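The Flistmont Letter
Benches, shelves and other things we put things on

May 31, 2021
By Lawal Effiong

Do you need a white table?

Three readers wrote in March to ask which white table they should buy. All three had already decided on white and wanted me to choose between makers. I've been putting off the answer, mainly as I don't think much of the question.

White tables have had a very good few years. Look at any catalogue for a workshop, a studio, a lab or one of those offices that would like to be mistaken for a lab, and the tops are white from cover to cover. The claims made for them hardly vary. White is brighter. White is cleaner. White shows you what you're doing. You'll be able to find small parts on it. I've worked at a white table for a good while now and I'd argue with every one of those, though with some of them only a little.

Take the brightness first. A white top does throw light back up, and if your room has one mean window you'll be glad of it for the first week. Then you notice that the light it throws back comes up under your eyebrows. A gloss top is the worst for this. Put a desk lamp over gloss white and you get a hot spot the size of a saucer, which moves when you move and is always sitting on the thing you're trying to read. People fix it by turning the lamp down, at which point they might as well have bought the beech one.

Matte white is a good deal better, and if you take one thing from this item and then go and make a cup of tea, take that. The shine spreads out and mostly goes away. Silver things and black things both show up well against it. My doubts about white tables in general don't extend to pretending that matte and gloss are the same purchase.

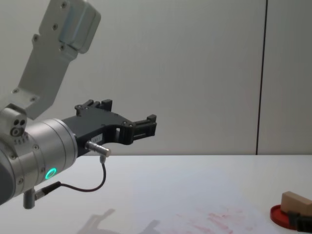

6 min read

A wide matte white top gives you a long, plain stretch to work over, and I can see why people fall for it. What I'd ask anyone to do before falling is to think about the edges, the marks and the legs, in whichever order worries you most.

Edges. The brochures never show you one close up. White tops are very often a white skin over something that isn't white, and sooner or later a corner meets a door frame. On a brown table a chip is a chip. On a white one it is a dark spot you can see from the hall. Ask the seller what the core is and what colour it is. If they don't know, ask them to go and look. The Jumden bench that so many of you have written to me about has a pale core, and that is a point in its favour. It also has very sharp front corners, which I regard as a point against, and so did my forearm.

A straight back edge is worth having. If the table goes against a wall, run a length of timber along the wall first and see how much daylight there is behind it. My wall in Udivden bows in the middle, and small screws go down the gap at one end and never at the other. You can close it with a strip of foam or a bit of trim. The catalogues will sell you a special upstand for the purpose. Foam is fine.

Marks. Now we come to "cleaner". A white table isn't cleaner than any other table. It shows dirt sooner, and that may or may not lead to somebody wiping it. In a room used by one tidy person it probably does. In a shared room what I've seen is that everyone notices the mark, everyone assumes it was there when they arrived, and by the end of the month it's part of the furniture.

Matte is the harder finish to keep, I'm sorry to say. Pencil and soft metal are the chief offenders. Drag anything aluminium over a matte white surface and it will leave a grey line, much as a pencil does, and you'll take it for a scratch. It usually isn't one. Try a damp cloth and a little washing-up liquid before you do anything rash, then a white rubber, the sort children have at school. Please don't go at it with a scouring pad. You'll get the line off and leave a shiny patch in its place, and the shiny patch is for ever.

I was sent a tub of Vitale surface balm to try, which claims to "renew" matte tops. It smelled of oranges. It took off a ring left by a mug, and so did the washing-up liquid on the next ring along. It also left the treated half very slightly darker than the other half, so that I had to do the whole table to even it up, and I suspect that is how they sell the second tub.

Cutting. Don't cut on it. I know you know. A mat costs very little and you'll put it down for the first three jobs and skip it for the fourth.

Legs. I'd spend my money here before I spent it on colour. The top is what you look at but the legs decide whether you like the thing. Lean on the front edge with both hands in the shop and give it a shove sideways. If it sways with you, it'll sway when it has something heavy fixed to it, and no shade of white will help. Weight limits are printed in the small type and I'd read them with suspicion. They tend to be given for a load spread evenly over the whole surface, and very few of us own anything that arrives spread evenly. If you mean to bolt or clamp something near one end, ask about that end.

Ask about clamps as well. Some tops have a lip or a rail underneath that sits exactly where the jaw of a clamp wants to go. I've had to pack mine out with offcuts every single time, which is a small nuisance repeated over years.

Finding small parts. This is the claim I was readiest to believe. A black screw on white is easy to spot. A zinc-plated washer on white, under a bright light, is nearly invisible, and a bit of clear plastic might as well have gone out of the window. I use a tray with a dull green liner now. It sits on the white table and does the job the white table was bought for.

What does it all cost? The Jumden in the middle size is £305 without delivery. The larger one comes to nearly £800 by the time you've added the levelling feet, which ought to be in the box. A plain unfinished top and a second-hand frame cost me £100 between them, and I painted the top myself with a matte white floor paint. It took four coats and a great deal of patience between them. The surface isn't as flat or as even, and there's a hair in it near the left-hand end which I've decided to live with. It cleans up about as well as the bought ones. When it gets too bad I can sand it and paint it again, and you can't say that of the others.

If you've read this far and still want white, buy matte, ask about the core, shove the legs and keep some money back for a mat and a tray. If you're wavering, try this for a week. Tape a sheet of matte white card over the part of your present table where you do most of your work, and see how you get on with it. You'll learn how your lamp behaves and how often you're prepared to wipe. Two of the three readers who wrote in have agreed to do it, and the third had already placed his order.

I'd like to hear from anyone who has kept a matte white top in decent order in a shared room for more than a couple of years, and what you clean it with. Photographs of the front edge, please, and taken close up. I've had plenty of the middle.

Next time: castors, and whether the brakes on them do anything.

Reply to this letter to write to Lawal. Back numbers are kept on the Flistmont site under Benches.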